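Clumik play service reviews its tabletop sets

Last updated: Friday, 9.15 am
12 shares | 3 comments

The Clumik toy-lending service will change how its play food sets are stored and put away from February, its manager has confirmed.

"Families return the fruit and vegetables in good order," the manager said. "The difficulty is finding a complete set on a busy morning." The service lends to 30 nurseries in the Trollimby area.

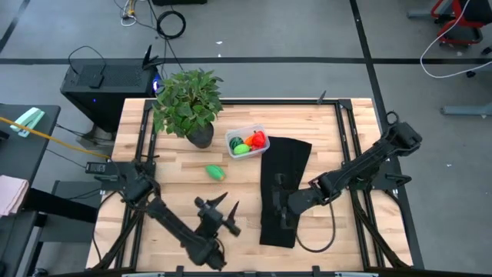 Clear tubs are now preferred — staff can check the contents without opening them. A plain dark cloth is also recommended as a play mat. "Children put the peppers back more readily when the tub stays within reach," the manager said.

Related items
Villanueva nursery opens garden room
Cirketti toy appeal passes 500 items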